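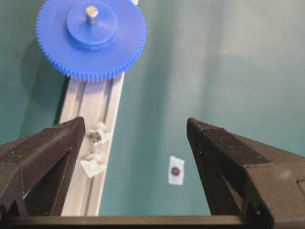
trolthorpe_tom wrote:
Big fan of fine teeth on plastic gears! They run so much quieter than the chunky ones, and you get a lot more of them meshing at once. Which bore are you going with, Hauwa?

Hauwa Anozie wrote:
Slip fit for now, I want to be able to pull it off the shaft while I'm still fiddling. This is for the Drodenine, my camera slider build (the one I wouldn't shut up about in the April thread). The rail is plain aluminum extrusion, 800 mm in my plans, and the big blue gear goes over it with the hub facing up. I love working with this stuff. You slide a nut along the slot, snug it down, change your mind, slide it again!
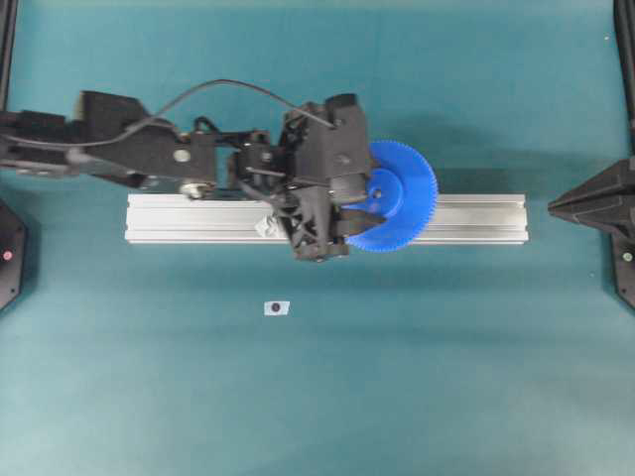

I'm also trying to settle where along the rail the gear should live. Closer to the middle feels better balanced to me, but it might eat into the travel. Opinions very welcome.

Eze wrote:
Put it at the end. You lose carriage travel on both sides if it's in the middle, and a belt run is easier to tension from one end anyway. I built mine that way and it's been great.

trolthorpe_tom wrote:
Have to disagree with Eze there. An end mount hangs all the weight off one side, and on a tripod you'll feel it. Mine drooped until I moved everything in. Middle gets my vote, every time.

Eze wrote:
Two tripods, Tom! Problem gone.

trolthorpe_tom wrote:
And then I carry two tripods up the hill, no thanks.

Hauwa Anozie wrote:
Ha, I'm with Tom on the hill. Okay, my order of work for the next stretch, shout if you'd change it:

1. Get the gear sitting flat over the rail and turn it by hand. I'm looking for wobble at the rim, where even a tiny tilt shows up.
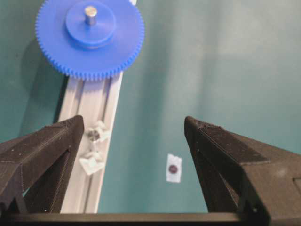 2. Fit the small gear and set the gap with a strip of paper between the teeth.

3. Tighten the nuts a little at a time, then spin it all again.

4. Cut the belt. Last! I cut it first on the Droltton and it came out 3 teeth short.

Eze wrote:
I'd do 3 before 2, otherwise the gap shifts when you tighten. Rest looks good. Post a clip when it moves, I want to hear it.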